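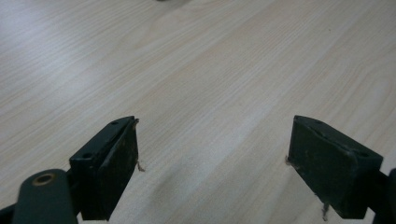
Two green fingers, open over a tabletop at the Grirnora workshop in Baltbridge.

Radka Pavlović would like it known that she has never promised anyone a butler.

"People come through that door and look past me for it," she says, filling the kettle herself. "They want something with a head. I show them a pair of fingers and you can see them wondering whether they left the car on a meter."

She has spent four years at Grirnora, a small firm above a tile showroom, trying to find out which household and shop-floor jobs can be handed to a machine and which can't. The second list is longer. She keeps it on the wall by the sink, in biro, and I was allowed to read it while the tea brewed. Fitted sheets are at the top, underlined. Cling film is on it, and so is "anything in a bag that is inside another bag".

The first list is on the back of an envelope. It says: wipe table, put mug on shelf, take mug off shelf, sort socks (dark and light only).

I ask about the socks.

"Navy and black count as the same," she says. "They count as the same in my house as well, so I don't see that as a failing."

Wiping a table sounds like the sort of thing that was sorted out years ago. Pavlović says it very nearly was, provided the table had nothing on it and you didn't mind which bits got wiped. The trouble starts with the cloth. A cloth never lies the same way twice. It has to be found, picked up somewhere sensible, flattened and pushed, and then it folds under itself and the machine carries on happily polishing with its fingertips.

"A person feels that straight away. You get a bit of table under your knuckle and you stop. We had one run where it wiped for 11 minutes with the cloth on the floor. Very thorough. Lovely even strokes."

How often does it go right? She pulls up the tally. Her team has logged 2,836 attempts at the wiping job since they began counting properly, and she is strict about what counts as a pass: crumbs gone, cloth back on its hook, nothing broken, no human being stepping in with a sigh. In the latest block of 580 attempts, 101 failed.

I say that seems rather good.

"Does it? Suppose you had a cleaner who made a mess of it that often. You'd be polite for a week." She turns the screen back round. "And that's our table, in our room, with our cloth. Put it in your kitchen and I wouldn't like to guess. Well, I would, but I'd do it quietly."

The fingers are plainer than visitors expect: two blocky jaws, dark green, with darker pads on the inner faces. They collect fluff, wisps of it, along the edges and at the tips. I point to a bit.

"Everyone points at the fluff," says Pavlović. "Look at the bottom of your own Hoover."

Two jaws is a deliberate choice. Her colleague Valentin Nedelcu, who joins us for the biscuits and stays for the argument, used to build hands with five fingers for another company, Jora, and speaks of them as other men speak of boats.

"Beautiful things," he says. "Always in bits. You'd get one good afternoon and then you'd be on your knees looking for a screw. With two fingers you can do most of what's in a kitchen drawer. You can't do scissors. You can't do a child's coat."

"You can't do a child's coat with a whole adult," says Pavlović.

On shop floors the news is a little better, partly because nobody there expects charm. Đorđević, a family wholesaler on the ring road, has let Grirnora try out shelf facing, the job of pulling tins and packets forward so that the front row looks full. It suits a machine. The shelves stay put, tins are tin-shaped, and the work can be done at five in the morning with no customers about. Mirjana Petek runs the night shift and gave me ten minutes by telephone.

"It does tins," she says. "I'll give it tins. It did a whole bay of chopped tomatoes one night in June and I couldn't have put a ruler to it. Then it came to the crisps."

And the crisps?

"It was being careful with them. You could tell. That was what made it hard to watch."

Petek reckons a decent shelf-filler does the same bay in a third of the time and will also mention that the freezer is making a noise. She isn't against the thing. She would happily give it tins for ever and put her people on the crisps, the bread and the customers. Her one firm request is that it should stop when someone says "mind your back", which at present it takes no notice of whatsoever.

Back upstairs I put the question I'd been sent to ask, which is whether any of us will have one of these at home soon, doing the chores.

Nedelcu says yes, for certain chores, if you're prepared to arrange your home around it: same mugs, same hooks, clear surfaces. Pavlović says that anyone who can keep their surfaces clear already has no need of a robot.

"What I think you'll get first is one job," she says. "Somebody will sell you a thing that empties the dishwasher. It'll be slow and it'll cost too much, and it'll leave the big glass bowl for you because of the big glass bowl. You'll complain about it at dinner parties and you won't send it back."

Would she buy one?

"I'd want to see it do my dishwasher. My husband stacks it."

She thinks most of the hard work now lies in the dull middle of the job: noticing that the cloth has slipped, that the sock is really two socks, that the tin has a dent and won't sit straight. Picking things up gets the applause. Knowing that you've dropped them is a separate skill, and the machine has been slower to learn it. Her next six months are given over to exactly that, along with damp tea towels, a subject on which Nedelcu has views and on which I was not able to stop him.

By the time he had finished, the tea was cold and there were crumbs across the meeting-room table. Pavlović swept them into her palm with the side of her hand, looked for a bin, couldn't find one, and put them in her saucer.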